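Everyone in my feed is telling me Ritodance is a lock for a spring title after the win at Tavov. I watched the race twice. I'm not there yet. Thread. 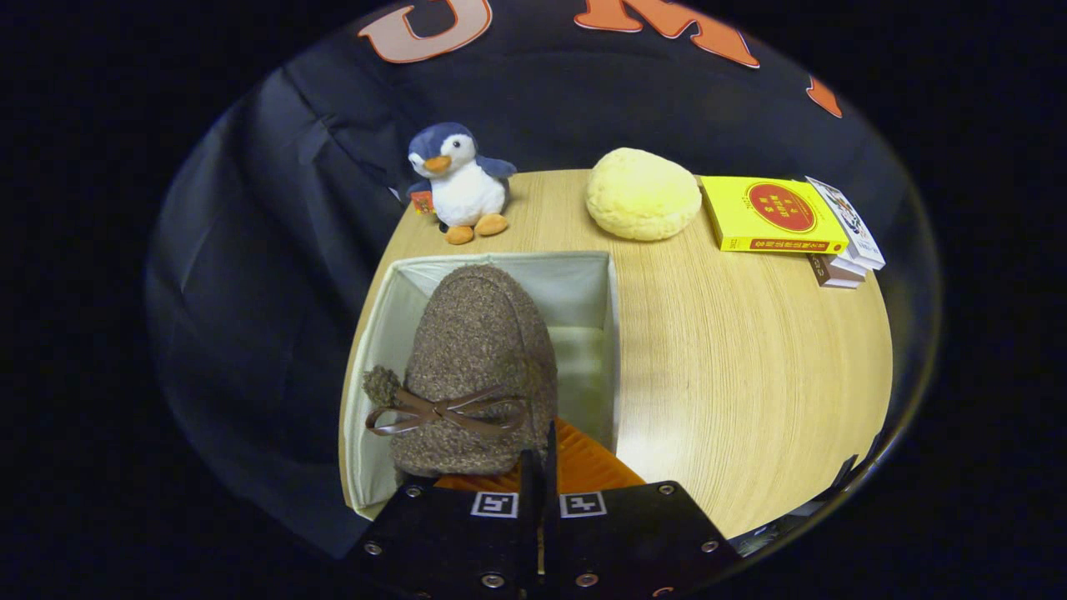 Round table, navy cloth, orange letters.

Start with the trip. Ritodance broke well, got the rail for free and was allowed to set a crawl for the first half mile. Any decent horse wins from there. The second-place finisher was stuck four wide on both turns and still lost by less than a length.

Then the time. The track was quick all afternoon, and a cheap claiming race two races earlier went faster over the same distance. I keep asking people to explain that one and I keep getting "he was only doing what he had to." Maybe. We say that about every front-runner until one of them gets passed.

The rating went up to 69. Fine. That is a fair number for what he did. It is also a long way short of what it usually takes to win at Dresen, where they run a proper gallop and the stretch never seems to end.

About the crowd, too. The track announced 1,564. I was there and walked up to the rail with a minute to post – no pushing, no waiting. If you count everyone with a badge, a truck or a sandwich to sell, you might get to some 1,000.

I bring it up only because the same press release called it "the strongest field ever assembled at Tavov." Two of the horses in it hadn't won since they were babies. One came back from a long layoff and ran like it.

The Mészáros barn has been through this before. Nice horse, soft win, big talk, then a tough spot that comes too soon. They have a good record with fillies and a pretty poor one when they ship. Look it up before you yell at me.

What would change my mind? Put him in the October race at Dresen and draw him outside. Let something go with him early. If he's still there at the eighth pole I'll say I was wrong, right here, and leave it up.

If they skip it and wait for another small field at home, that tells me what the barn thinks of him. Owners can talk all they like – entries are what I read.

I'm not saying he's a bad horse. He's sound, he tries and he was pricking his ears at the wire. I'm saying 2 to 1 is a terrible price on what we've seen so far.

30 Sep 2021

Comments

railbird_tom4
You said the same thing about his half sister and she won three in a row

paddockside
the claiming race had a tailwind down the backstretch, the wind switched after that. not the same conditions at all

oldformbook
Agree on the price. Don't agree about shipping, most of those losses were on wet tracks.

gatecrew88
No way he draws outside, they'll scratch first

paddockside
@gatecrew88 they paid the late fee already didn't they?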